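Mamow (two-arm bench build)

Mamow is a two-arm tabletop robot put together in the Cutidcombe shared workshop. Grippers are parallel, two fingers each. Main use so far: bags, cloth, other soft stuff.

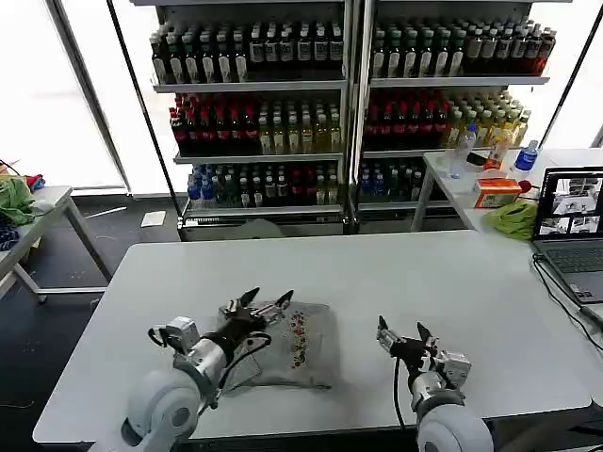

One reader, Saengthong, objects to the word "robot" for the whole thing and says it's 2 arms that happen to share a table, and that the article should stick to "arm pair" until both run off one clock. The talk page is still split on it. Both terms used below.

Build

Started in April as a single arm. The second was added once the first could repeat a pick without drifting. Joints were bought in, mounts and finger pads made at the workshop. The pads went through 11 versions, most of them too slick for thin plastic. Current pad is a soft rubber strip, glued, replaced when it peels.

Wiring is the weak point. Cables run outside the arms and need slack at the wrist or the connector works loose. An early routing pulled teh left one out twice in an evening.

Software

Control code is called Emau. Runs on a laptop, shows the camera views side by side. Arms are driven by hand for practice runs, then the recordings get used for training. The log stood at 3,884 runs at last edit, of which 1,205 were with bags. The rest mostly cloth, plus a few early tries with cardboard that were kept but not used.

Bags

Thin plastic is hard. It slides, it folds under the fingers, and light through it confuses the cameras. Usual method is one arm pinching a corner while the other goes for the opposite edge. Printed bags are said to track better than plain ones, but no test of this has been writen up.

Known problems

Strong daylight. Evening runs are kept in a separate folder for this reason. Also slow starts when the laptop is low on disk space.

See also: Emau; Cutidcombe workshop; gripper pads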